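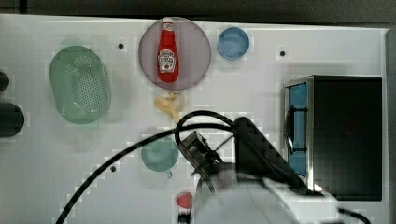
Stasness Cadence Logs

README, version 8

Treadmill and road cadence records from adult recreational runners, collected by the Rirorthorpe running group and tidied up for sharing. The files hold step rate, speed, gradient and a short soreness questionnaire. There is no motion capture and no force plate data, so please don't come here looking for joint angles.

Contents

runners.csv — one row per runner
sessions.csv — one row per session
steps/ — one file per session, one row per footfall
soreness.csv — questionnaire answers, the morning after
routes.csv — the road loops, with surface and climb
scripts/ — the cleaning code, in Python

Size

43 runners, 744 sessions. Of those sessions, 158 were run on a treadmill and the rest on the road. Not every session has a soreness form. Where the form is missing, the session simply doesn't appear in soreness.csv, so use a left join if you want to keep everything.

How the data was collected

Each runner wore a foot pod on the right shoe, laced in below the second eyelet. The pod records the time of each contact of that foot. Left foot contacts are not measured. The column steps_per_min is right foot contacts doubled, and anyone studying left and right differences will need another source.

Treadmill sessions took place at the Onen sports hall, on one machine, with the gradient set at one per cent unless sessions.csv says otherwise. The belt speed was checked by Anselmo Chambi against a marked belt and a stopwatch at the start of each block. His corrections are already applied to speed_kmh. The uncorrected reading from the console is kept in speed_console.

Road sessions used the loops in routes.csv. The Chávez loop is the flat one and has most of the easy runs. Speed on the road comes from the runner's own watch, and watches differ. We would not compare road speeds between two runners without a good deal of care.

Runners were asked to run as they normally would. In the second block, those who agreed were given a metronome set five per cent above their usual step rate. These sessions have cue = 1. Some people kept to the beat and some drifted back to their old rhythm within a few minutes, which shows clearly in the step files. Please don't treat cue = 1 as proof that the cadence went up. Check it.

Main columns in sessions.csv

session_id: text, matches the file name in steps/
runner_id: text
surface: treadmill, road, track or mixed
speed_kmh: average over the session, stops removed
gradient: per cent, treadmill only
cue: 0 or 1
shoe_age: months, as reported by the runner
strike_self: heel, midfoot, forefoot or unsure

The last of these is what the runner said when asked. We didn't film anyone. People are often wrong about how their own foot lands, so strike_self is best read as an opinion.

Soreness form

Five body areas (foot, calf, shin, knee, hip), each scored from 0 for none to 10 for the worst imaginable. Scores are for the morning after the session and were filled in at home. A blank means the question was skipped. It does not mean zero — earlier versions of the file got this wrong, and results based on them should be run again.

Known problems

Pod dropouts in cold weather leave gaps of several seconds in some step files. They are flagged in the gap column and have not been filled in.

Two runners swapped pods part way through the first block. Nadine Awad traced the swap and the ids are now right in every file.

Track sessions are few, and were all run by faster members of the group.

Privacy

Names, birth dates and home postcodes were removed before release. Age is given in ten-year bands. Start times are rounded to the hour.

Use

Free for teaching and research with credit to the Rirorthorpe running group. Not suitable for giving medical advice to anybody.

Contacts

Cleaning code and step files: Adeel Zaidi
Questionnaire: Nataša Yordanov
Treadmill calibration: Anselmo Chambi
Routes: Jhosep Castaño

Last changed Jun 19, 2018. Corrections to the track sessions are due in July.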